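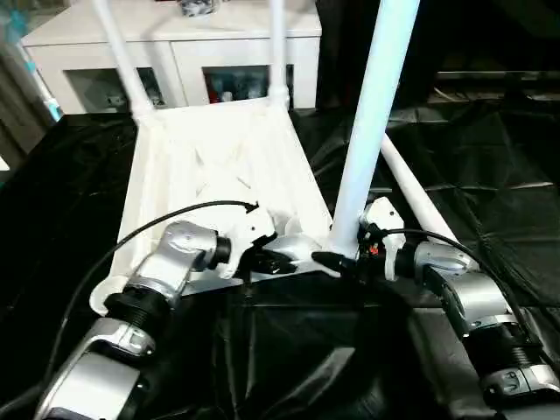

White chair turned over.

Wobbly and Dirty Chairs

Turn the chair over before you clean it. Most of the grime sits under the seat and around the tops of the legs, where a cloth never reaches when the chair is standing.

Brush off loose dust first, then wash with warm water and a little dish soap. For scuffs on white paint, use a damp melamine sponge with light pressure. Rinse and towel dry.

Tighten screws a little at a time, going around all the legs, then go around again. If a screw spins in a wood seat, pack the hole with toothpicks and wood glue, leave it overnight and put the screw back.

Rust spots on metal legs: rub with 400 grit paper, wipe clean, dry for 30 minutes, then touch up with enamel. Two thin coats hold better than one thick one.

Felt pads fall off when the leg ends are greasy. Wipe them with rubbing alcohol first and press each pad for a full minute. On tube legs, use push-on caps. Take an old cap to the hardware store to match the size.

Next: Getting candle wax out of a tablecloth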